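# Valtell opens second room for teaching kitchen tasks by hand

Valtell has opened a second training room at its workshop in Flavden. In this room, people show small household tasks with a hand-held gripper, and the recordings are later used to teach a robot arm. The company started the work in February with one room and one table.

The method is simple to explain. A person holds the gripper and does the task slowly, in the same way each time, while the movement is recorded. After this the recordings are checked and the bad ones are removed. According to Celeste Bravo, who leads the training work, 103 recordings of the first microwave task were made and 24 of them were not used.

"Most of the mistakes are in the last moment," said Bravo. "The person opens the gripper a little too early, or the hand turns when the plate is already near the door. For us it is a small thing, but the arm will copy it."

The new room is furnished with ordinary things. The microwave is on a round table with a small white plate in front of it, and there is a large standing fan at the side, which the staff asked for after the first week.

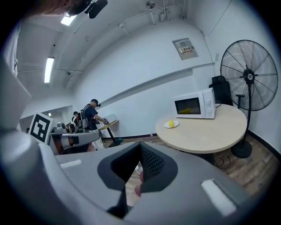

## Remote control for the longer tasks

Not all tasks will be shown with the gripper. For longer ones, such as clearing a table completely, Valtell plans to let a person control the arm from another room. This work has the name Posix inside the company, and it will be done in parallel with the hand-held recordings.

Bravo said that the two ways give different results. With the gripper a new person can begin after 46 minutes of practice. Remote control needs more patience, and the first attempts are usually slow. On the other hand, the movements are already made by the arm itself, so there is less to correct afterwards.

## Next steps

Nine people are now trained to make recordings, and they change places during the day so that the same person does not hold the gripper for too long. The company says it wants to see different hands and different habits in the material.

A second set of tasks, called Fu, will begin when the microwave recordings are finished. It will include opening drawers and putting cups on a shelf. Visitors from local schools can see the Flavden workshop on Friday at three o'clock, but they must write to the office first.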